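Home | Guides | Drinks Equipment | Spare Parts | Contact

Storkex Counter Dispenser: User Guide
Section 4. First Use and Daily Rinsing

Read this section before connecting the dispenser to the water supply. Installation must be carried out by a person approved by Trumness.

1. Place the dispenser on a firm, level surface. Leave a gap of 10 cm behind the casing for air to pass.
2. Connect the inlet hose and tighten the collar by hand. Do not use a spanner.
3. Open the supply valve slowly and check the joint for leaks.
4. Switch on at the wall. The dispenser will be ready in about 21 minutes.
5. Run off four full glasses and pour them away.

CAUTION: Do not switch on while the supply valve is closed.

Note: Where a Kaimal filter is fitted, repeat step 5 each time the cartridge is changed. Record the change on the card inside the rear door.

4.1 Serving

Stand the glass on the drip area before operating the dispenser. Glasses should not touch the spout. 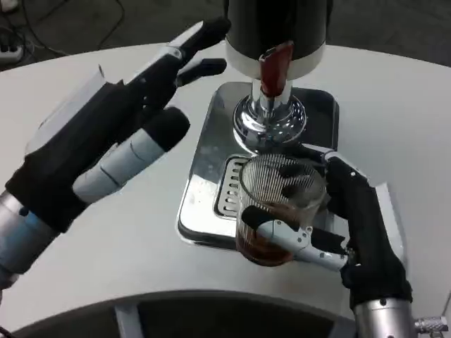

Fig. 4. Glass held in place on the drip area, beneath the spout.

At the end of each day, empty the base and wipe it with a soft cloth. Do not use bleach or scouring pads.

Filed under: Guides & Manuals > Counter Dispensers
2 comments | 6 shares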